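Sequel Fatigue and the Second-Film Slump
Film and Media Studies, group project report
May 21, 2022

Our question was simple enough to fit on a form: do audiences get tired of franchises, or do franchises get tired first? We took the Cernero films, a fantasy series with 24 speaking wizards and one facial expression between them, and set them against the Pidau trilogy, which at least had the decency to stop.

Hwa-young Shin wrote the survey. It had 46 questions, which she defends to this day, and 212 people started it. Of those, 176 reached the end, a better completion rate than the second Cernero film managed in our own viewing room.

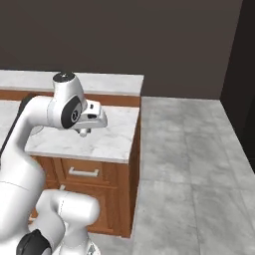 The strongest finding concerned recasting. Respondents forgave a new director, a new composer and a whole missing continent, but swapping the actor who played Zakaria between films one and two was still being brought up in the comments box under "Any other hobbies?"

Reshoots mattered less than we had predicted. Most people couldn't pick out the reshot scenes in Ferkora, even the one where the prince's beard changes length during a single sentence. 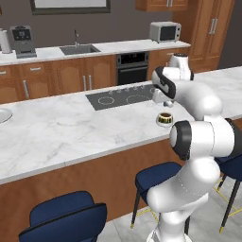

We had also planned to compare trailers with the finished films. This was dropped when we found that the Cernero trailer contains a battle the film does not, and we spent a week arguing over how to code it. It went down as "other".

Limitations: most of our sample came from the film society, who had opinions before we asked for them. A repeat study should use a shorter survey. Hwa-young disagrees, and her reasons are in the appendix.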